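Home | News | Opinion | Archive

What I Learned at the Stavia Open Day

In February I visited the open day at Stavia, where the guests watched a robot train inside a simulated house. I came with doubts and I left with smaller ones.

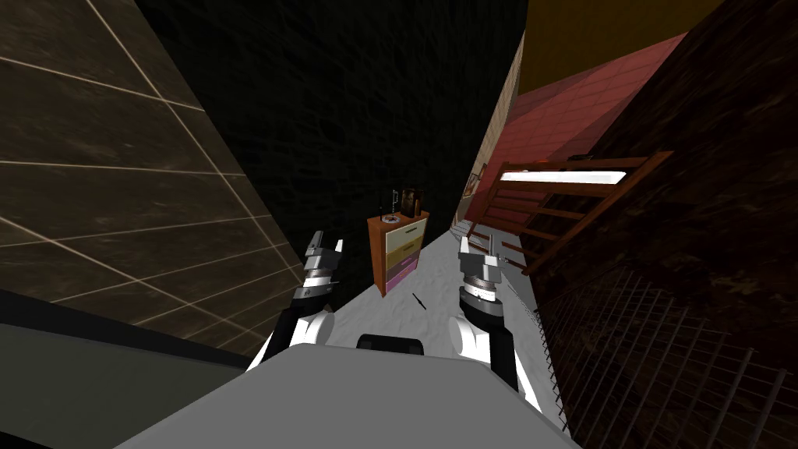
Boateng

The robot has two arms and a small dresser stands at the end of its corridor. The presenter told us it had practiced in 1102 such rooms. I asked how many were real homes. The answer was none.

I don't think this is shameful. A pilot also learns in a simulator. But a company should say it at the door, and with us it came only after 60 minutes, when many visitors already had their coats on. People will trust these machines more if they hear early what was not yet tried.

Recent items
Gurnside library extends evening hours
Otov bridge: 449 letters from readers
Who pays for the night bus?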